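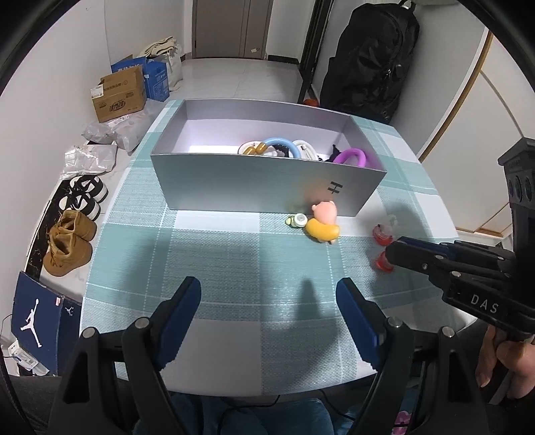

Lowther Textile Society – Visits Section

Report on the January visit to the Demutham weaving mill

The party met at the gatehouse at 9.40 and was signed in by Nikau Wihongi, who runs the finishing department. Ear defenders were issued before the weaving shed and had to be worn until the far door.

Demutham weaves checked and striped household cloth, mostly for tables, with a smaller trade in tea towels. Yarn arrives dyed on cones. There is no dyehouse on the site; that work moved to Udport when the old boiler was condemned, and cones come back by lorry twice a week.

Warping took up most of the first hour. For a check, the order of colours across the warp is set by hand on the creel from a printed card, and a mistake at this stage runs the full length of the cloth. The card we were shown called for 896 ends in the repeat, with the broad bands wound first and the fine broken lines added from separate cones. Drawing in is done by machine on plain orders and by hand on short ones.

The shed has 57 looms, all rapier type. Six were stopped for a change of warp, which allowed us to see the knotting frame in use. Weft colours are chosen from a bank of feeders at the left of each loom. Wihongi explained that a check only looks square if the picks per centimetre are held steady, and that the take-up roller is the usual cause when they drift. Cloth is measured again after washing, as cotton shrinks more in the warp direction.

Finishing was quieter. The cloth is washed, stretched on the stenter and inspected over a lit table. Faults are marked with a thread at the selvedge. Hemming is done on four machines, with mitred corners on the better range, known as Vomby, and plain folded corners on the rest.

Questions at the end dealt mainly with washing. The mill advises 40 degrees and a slight pull along both edges while damp – ironing alone will not bring a skewed check back to square.

Seconds are sold from a room beside the gatehouse, cash or card, open until 4.30. Members wishing to go on the repeat visit should give their names to the section secretary. Flat shoes are required and there are steps to the warping floor.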